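The box lid system (a very small table gets cleared)
29 Nov 2023

So I finally tackled the kitchen table, and I'm reporting back because a bunch of you asked after the last post. 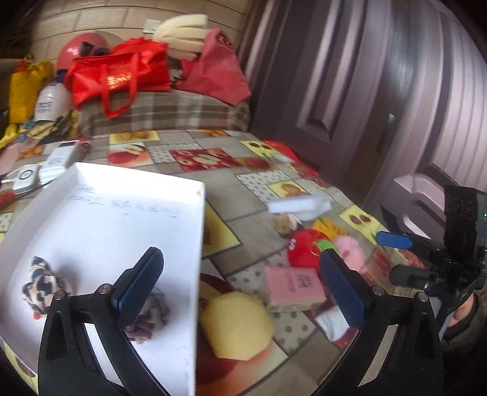 One reader wrote in the comments last time that a lid is just a slower way of making a pile, and that she'd had one on top of her fridge since her kids were in preschool. Fair! I laughed, and then I went and looked at the top of my own fridge, and we won't discuss it.

But I still like a lid. A big white one is my favorite because small stuff shows up against it. Mine has old pencil scribbles across the bottom that are too faint to bother with, and I keep meaning to rub them out. Into the lid goes anything made of cloth that wandered in from another room. So far that's the leopard print thing with the red edge and one sad little crumpled mauve-grey scrap that I can't throw out until I know what it came off of.

Everything else stays on the tablecloth until I decide. I adore that tablecloth, by the way. It's the shiny kind with squares of apples and oranges and polka dots, and I got it at Gandby when they were clearing out summer stuff. It hides crumbs like a champ, which probably explains a lot about how the table gets this way.

The plush toys are the hard part. There's the red apple, the pink one, the brown fluffy one, and every time I put them in a basket they're back on the table by dinner. I've now given them the bottom shelf of the Kevel cart, next to the place mats, and we'll see. The white foam block is going out to the garage with the packing stuff. The yellow sponge needs to go back to the sink where it lives, and the pink box is going in the drawer before it gets sat on.

I set the oven timer for 10 minutes and went over by almost double, mostly from standing there holding the blue tag and wondering where blue tags go. (Junk drawer. They go in the junk drawer.)

Next up is the shelf over the microwave, where I'm pretty sure I have 2 open bags of the same rice. If anybody has used those Pritar stacking bins for a shallow shelf, tell me if the fronts stay on. Mine wobble and I can't tell if I put them together wrong.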